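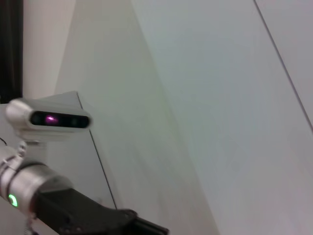

The other arm from the wrist view, green ring lit, depth camera riding on top.

December, open day notes, written up a little after 5 pm with my shoes off.

Well, we got through it, and I'd do it again next week if somebody else would carry the chairs! The Kilton visitors came early, of course, while I was still taping down the cable by the door, so the first group got a longer welcome talk than I had planned and I think they liked it. There were a lot of questions about the depth camera. People notice the little purple glow in the black strip right away and want to know if it's safe to look at (I gave the usual answer and pointed them to the data sheet on the wall).

We ran the hand-over demo 12 times between the morning and the coffee break, foam block from one arm to the other and back. One drop, on the fourth go, and the kids in the front cheered louder for that than for all the good ones. Speed was set to 200 mm/s the whole day. Hesmont's people asked if we could go faster and I said yes, but not with a room full of elbows, and they were nice about it.

Things to fix before the next visit:

The bracket under the camera. I'd like to go over it again with fresh eyes and check the fasteners after a full day of moving around.

Calibration from the morning is saved as run 77, and the old one is still there under its old name. Please don't delete either until I've compared them. I keep meaning to and then the kettle boils.

The thin black cable on the camera side wants a better route, with a bit more slack for the big reach.

A teacher in the second group asked whether the two arms "know about each other," and I talked far too long about shared frames and lost half the row. Next time, draw it on the board first.

Arnardóttir want to bring their own parts in the spring. Told them to write to the lab address and mention Heririx so it lands in the right folder.

Log stopped at 838 MB, copied to the shared drive.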